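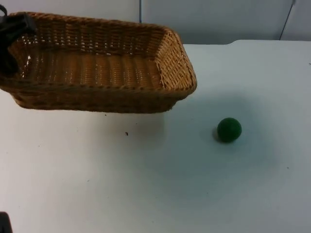
Woven basket with rolled rim, held over a white table.

JERNMONT WOMEN'S SOCCER CLUB OPENS SEASON AT REBUILT LIAPIS FIELD

Club's first league campaign begins in May with a full home stand, a new head coach and a bigger youth program

JERNMONT - Jernmont Women's Soccer Club will play its first league season on its own ground this spring, the club announced today. Liapis Field, closed for the past two years while drainage and seating were replaced, will host every home match, starting with the opener against Flustar United in May. Kickoff is at 7 p.m., and gates open at 5:30.

The club was formed by players from three amateur sides who had been sharing practice space on the east side of town. They spent last year playing friendlies on borrowed fields, most of them a long drive away, and won enough of them to be accepted into the regional league when two spots opened up over the winter.

"We have been a visiting team for our whole life as a club," said head coach Rukhsana Swati. "I have players who have never once walked to a match. In May some of them can, and they have been talking about it at every practice. It's wonderful to be around, even when I'm trying to get them to listen to me about set pieces!"

Swati joined the club in the fall after six seasons as an assistant in the college game, where she worked mainly with defenders and goalkeepers. She has kept most of last year's back line together and moved captain duties to the midfield. Preseason practices have been built on short passing in tight spaces, with a lot of small-sided games and very little standing in line.

The roster stands at 22, with two places still open. Fourteen players return from the friendlies squad. The rest came through open tryouts, which drew 81 players over two cold mornings at the high school. The club invited 12 of them back for a second look and signed eight, including a left-footed winger who had given up the game after high school and a goalkeeper who played handball until last year.

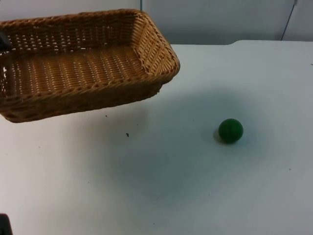
Wicker basket above the tabletop.

A FIELD WORTH WAITING FOR

Liapis Field has been part of Jernmont sports for longer than most of its current neighbors have lived there. It held men's semipro soccer, school track meets and, for a while, a fall lacrosse league. By the time it closed, the north corner stayed underwater for days after any real rain and a third of the bleachers were roped off.

The rebuilt ground has a natural grass surface with new drains underneath, new lights and seating for 4000. The north corner sat through a very wet March and was ready for practice the next morning each time. The old press box is still there with a new roof on it, and the scoreboard has been repaired and kept. The locker rooms are new, and for the first time the home and visiting teams have rooms of the same size.

Fans who remember the old layout should know that the main entrance has moved to the south side, next to the parking lot. The gate on the hill is now for players and match officials only. Seats for wheelchair users and their companions are on the halfway line on both sides of the field, with level access from the south entrance. 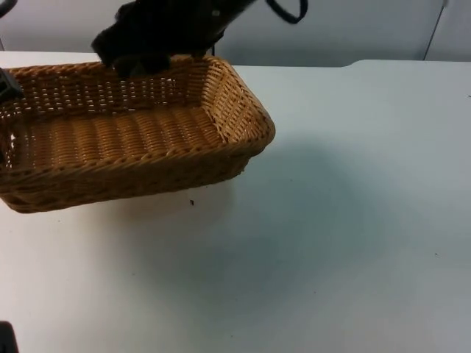 Vol. 4, No. 2

The field is only part of what the club has been building. Its youth program, which started with one age group and a bag of mismatched balls, now has 200 players from under-8 to under-16. The older groups will practice at Liapis Field two evenings a week, and the younger ones will stay at the elementary school, where the goals are the right size for them.

Every first-team player helps coach at least one youth session a month. The club asked for this when it wrote its first player agreements and expected some grumbling. Several players now go every week, and the under-10s have strong opinions about who gives the best high fives.

"They remember everything," Swati said. "You show a nine-year-old one turn, and three weeks later she does it to you in front of her parents. I want those kids at our matches, down by the rail, yelling. Then I want them out there on the grass when they're grown."

Youth teams will play short matches at halftime of each home game, and one team will walk out with the starting lineups. Parents of youth players will get the schedule for these from their team manager by the end of April.

TICKETS AND MATCH DAY

Season tickets are on sale now and cover all nine home matches. Single-match tickets go on sale two weeks before each game. Children under 12 get in free with an adult, and youth program players get in free with their practice shirt on.

The Pinik Street bus stops across from the south entrance. The club is adding bike racks along the fence and asks anyone who lives close by to leave the car at home for the opener, as the lot has spaces for only a small share of the crowd. More than 48 local supporters have already signed up to bring drums, flags and songs to the east stand, which will be standing room for anyone who wants to make noise. Families looking for a calmer spot will find it on the west side, closer to the restrooms and the food.

Food stands will be run by Jernmont restaurants, with a different group of them at each match. Outside food is fine. Glass bottles and large coolers are not.

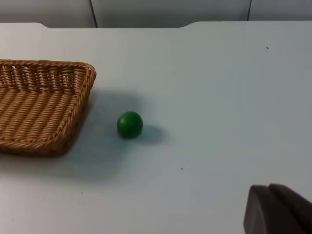
Matches that can't be played because of lightning will be moved to the next open evening, and tickets will be good for the new date. The club will post any change on its website by 3 p.m. on match day when the forecast allows, and at the gates after that.

After the opener, Jernmont goes on the road for two matches before coming back for three straight at home. The league season runs through August, with the top four teams going to a playoff in early September. Swati is not setting a target for the table yet, although she is happy to talk about what she wants to see on the field.

"I want us to be brave with the ball," she said. "We'll give some goals away learning how to do it, and I've told the players I can live with that in May. Ask me again in July! But this group is fast, they're fit and they like each other, and I can't wait for people in this town to see them play."

A free open practice will be held at Liapis Field the week before the first match, with the whole squad staying afterward to sign shirts and meet fans. The date will be posted with the full league schedule.

Players interested in the two open roster places can write to the club office before the end of April. Goalkeepers and center backs are especially welcome.

Media contact: Club Office, Jernmont Women's Soccer Club, Liapis Field, south entrance. Press passes for the opener must be requested at least three days ahead. Coach Swati and two players will be available for interviews after the open practice.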